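Lucienne Bailly
@luciennebailly
18 August 2025

A thread about color names, and why I stopped trusting them after I moved to another language. I am a dyer of wool, small quantities, so this is my daily problem. 1/20
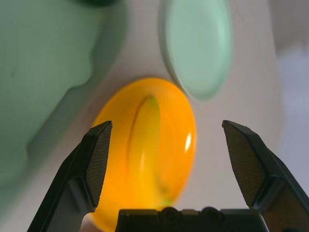
Orange, yellow or amber? I have asked three people and I have three answers.

2/ When I learned English I received a list: red, orange, yellow, green, blue. I translated each word with one word of French and I thought the work was finished. It took me some years to see that the borders between the words are not in the same place.

3/ My first bad surprise was "brown." In French we have brun and marron, and we don't use them for the same things. Hair is brun, shoes are marron. A customer wrote to me for "a brown like brown hair" and I sent her something close to chestnut skin. She was very polite about it.

4/ Then "yellow." In my old region there is a kind of shoe we call jaune which an American would call tan, or light brown. My father had a pair of these all his life. If you say "yellow shoes" in English, people imagine a clown.

5/ Amber is the worst one for me. For the traffic light, some English speakers say amber and others say yellow, and I learned first with a British book. For beer it is nearly red. For a necklace it can be anything from honey to tea.

6/ I asked Lợi Mạc, who shares the studio with me on the weekends, how it works in Vietnamese. He said the word xanh covers both green and blue, and if you need to be exact you add something: xanh like leaves, xanh like the sky.

7/ I find this very practical. You say the big family first, and after it you say which cousin. For dyeing I would like to work like this in all languages.

8/ A small correction before somebody writes to me: Lợi says people don't feel they are missing a word. They see the difference between a leaf and the sky as well as you and me. It is only that the first word does not separate them.

9/ Now the fruit. The English word orange was for the fruit before it was for the color. Before that, people could say "yellow-red" for the color. So for a long time there were orange things in England, foxes and fires and so on, and this word was not used for them.

10/ The bird called robin in Britain has a "red" breast. Look at one. It is orange. The bird's name is older than the color's name, and it stayed.

11/ Back to my work. I keep a notebook of recipes, and I have 346 in it today. In the beginning I gave each one a color name. I have nine different recipes called "gold" and no two of them look alike.

12/ Régis Collet, who taught me to dye, wrote no color names at all. He wrote the plant, the weight, the minutes, and he tied a piece of the wool to the page. I thought he was too lazy to find a name. Now I do the same as him.

13/ For example, weld on white wool, 90 minutes, a little chalk in the water. It is a yellow with some green hiding in it. If I write "lemon," one person expects the skin and the other expects the juice.

14/ Onion skins give me an orange that goes to brown if I forget the pot. I forgot the pot in May and this became my best-selling color of the spring. I can't repeat it. I have tried four times.

15/ Shops have the opposite problem, they need a name for everything. The Cordier yarn card has roughly 400 shades, and when you arrive at the end of it the names are things like "Evening Letter." What color is a letter in the evening? It is a gray. I ordered it by mistake.

16/ Nhyira Laryea asked me under my last thread if it is better to use numbers, as printers do. For a screen or a printer, yes. For wool I am less sure – the same bath gives a different result on two sheep.

17/ Also the light. In my kitchen at night every yellow becomes orange, and next to the north window it turns back. I ask customers to look at a sample in the morning and again after dinner before they decide. Some of them change their mind between the two.

18/ And what is next to it. Put a mustard yarn beside a bright yellow one and people call it brown. Put it beside a real brown and they call it yellow. It is the same ball of wool. I do this at every craft fair and it always makes a small argument.

19/ If your language divides the colors in a different way from English, please tell me how. I am interested most of all in the words between yellow and red, and in words you can use only for one thing, like blond for hair (and in French also for beer and tobacco).

20/ Shivam Agarwal has already sent me four Hindi words for this area, one from turmeric and one from saffron. I will make a second thread when I have dyed a sample for each of them. The turmeric one will fade in the sun, so I will have to be quick with the photo.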